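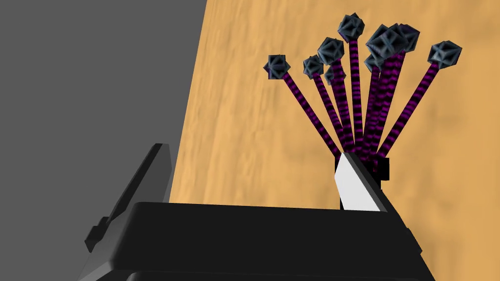

Simulated view: two-finger gripper and the banded nine-stem object.

Review: Zustusex grasp pre-training method
Brenda Orellana, 23 Jun 2024

Zustusex is a pre-training method for two-finger grasping. A policy is trained entirely in simulation on procedurally generated objects, then run on real household items without further tuning. I tested the release on a Fastari workstation with 2 GPUs.

The object generator is the strongest part. It produces shapes no shop would stock, such as thin striped stems fanning out from a small base, each capped with a faceted knob. Colour and surface texture are randomised separately from geometry, so a shape can be repeated under a new finish. Fan-shaped objects are a useful stress test, as their visual centre sits well away from the best place to grip.

I ran 100 trials on unseen generated objects and recorded 88 successful lifts, scored as a hold at full height. Most failures were one-sided contacts, where one finger met the base and the other closed late. Lowering the approach speed helped a little. The Sepúlveda baseline, trained on scanned objects, did worse on thin parts and slightly better on boxes.

Documentation is thin. The friction settings are listed without units, and the Skudusholm configuration file needed 2 manual edits before it would load. A patch is planned for July.

Recommended for labs with an existing simulation pipeline. Others should wait for the patch.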